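《西莱蒂旅馆》第二季：慢热，但我愿意陪它慢慢来

分享 67 · 评论 3

先交代一下，我是那种看剧一定要摆点吃的喝的才坐得住的人，所以这篇写得也会有点像饭后聊天，大家多包涵。《西莱蒂旅馆》（Siletti）第一季我看了两遍，第二季一上线，我就在八月最热的那几个晚上把它看完了，看完又拖了好久才动笔。
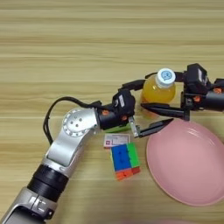
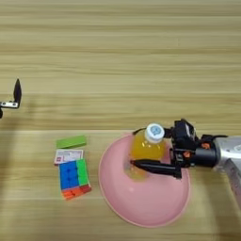
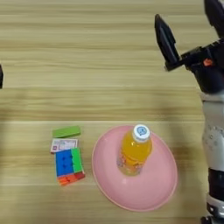

浅色的木头桌面，三张都是。

Crescencio Nava在评论里写得很直接：“第二季前两集我差点弃了，哈拉米略一家吵来吵去，吵的还是第一季那点房产的事。到第三集老太太把账本拿出来，我才坐直了。”

我太懂这种感觉了！前两集确实拖，尤其是母女俩在厨房里那场争执，台词绕了好几圈，又回到谁该去接电话这件小事上。可是我后来重看的时候，反倒挺喜欢这一段。演母亲的那位演员一直在擦同一只杯子，女儿每说一句，她手上就慢一点，等到女儿摔门出去，她把杯子放回柜子里，放错了格子。镜头没有特意去拍，我第一遍完全没注意到。

这一季的主线是旅馆要不要卖给Sastow公司。编剧没有把买家写成坏人，那位来谈价的代表甚至有点可爱，住了几晚，跟前台学会了怎么修那台老是卡住的电梯。哈拉米略（Jaramillo）家的三个孩子各有各的算盘，大哥缺钱，二姐舍不得，小弟嘛，小弟谁也不帮，整天躲在1227号房里听旧唱片。这间房第一季只提过一句，这次总算进去了，布置得特别好，墙纸、台灯、窗帘，一看就是有人认真想过的。

配乐我要单独夸一下。还是Vulitz乐队做的，比上一季收敛很多，好几场戏干脆什么都不放，只听见走廊里的脚步声。片尾曲倒是很舍得，我每集都听完才关，家里人催我睡觉也不管（对，那几天确实睡得晚）。

不满意的地方也有。二姐的感情线来得太突然，那位牙医先生出场没几分钟就求婚，我还以为自己漏看了一集，特地倒回去找。倒数第二集的暴雨夜也有点用力过猛，停电、漏水、有人失踪，全挤在一起，跟前面那种不紧不慢的调子不太搭。另外字幕有几处人名前后不统一，希望平台能改一改。

结局我不剧透，只说最后一场在早餐厅，一家人坐下来，没有谁道歉，也没有谁说大道理，就是互相递盐罐子。我看得鼻子有点酸。

喜欢节奏快的朋友，可以从第三集看起，前情靠片头回顾也能接上。要是你跟我一样，看剧图的是跟一屋子人待着，那就老老实实从头看吧，记得先备好吃的。

收藏 2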